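Ticket 1045 — Ink pad gives faint or broken impressions
Product: Kilden stamp pad, dark blue, clear hinged box
Queue: Keva Stationery Support
Opened: Jun 20, 2023
Priority: Low
Status: Closed

Reported problem

Customer is at the Brirkby office and stamps delivery dockets with a ring-shaped stamp. Impressions are light blue where they used to be dark, and the ring comes out lopsided. Pad is from the carton received in July last year. Customer estimates about 1000 impressions on it so far. Stamp face was wiped before the call. Same result on docket paper and on plain copy paper.

Customer asks whether the pad is finished or whether it can be re-inked.

Initial checks

1. Lid closure. Customer confirms the lid shuts fully and the pad is stored flat. No crack in the box.
2. Surface of pad. Even colour, no bald patches. Slight shine at the edges, matt in the centre. A matt centre usually means the middle has been drawn down faster than the rest.
3. Stamp face. Rubber is clean, but the customer reports a slight rock when it is stood on a hard bench. Noted for later.
4. Ink type. Customer has a bottle of refill ink from Thái, water-based. The Kilden pad is also water-based, so the two can be mixed. Do not use an oil-based refill on this pad.

Step 1 — Re-ink

Advised 8 drops spread over the pad, more in the centre than at the edges, then close the lid and leave for 35 minutes before testing. Customer rang back the same afternoon. Impressions darker, but the ring was still uneven, heavy on one side and thin on the other.

Step 2 — Check the backing

Dockets were being stamped on top of a stack. A soft stack lets the stamp tilt, and any rock in the rubber then shows up as a flattened or stretched ring. Asked the customer to stamp a single sheet on a hard, flat surface, pressing straight down with no roll.

Result: better, not perfect. Thin side of the ring now prints, though still lighter than the other side.

Step 3 — Bench comparison

Set up a pad of the same model on a sheet of white board over our own table. Open the box and lay the paper directly in front of it, so that the stamp travels a short distance from pad to sheet. Any stray mark on the board can be ignored when judging the result; go by the paper only.

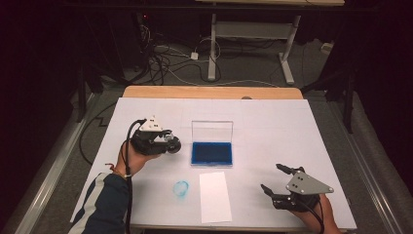
Brirkby front counter, added to ticket: we tried the hard surface with the dockets one at a time and it's fine for a dozen or so, but it's slow when a full delivery comes in. Is there something firmer we can leave under the stack? Also the ring still goes a bit oval if you press in a hurry.

Support reply: yes. Put a sheet of stiff board under the top five or six dockets and move it down as you go. A desk blotter is too soft. As for the oval, a stamp that rocks on a bench will keep doing it under fast use. The rubber has probably lifted from the mount on one side. It can be re-glued, but at that age we would replace the stamp and keep the pad.

Resolution

Pad serviceable after re-inking, no replacement issued. Stamp to be reordered by customer under the existing artwork. Refill interval left to the customer's judgement — re-ink when the centre goes matt again.

Closed by support. Reopen under the same number if the new stamp shows the same fault.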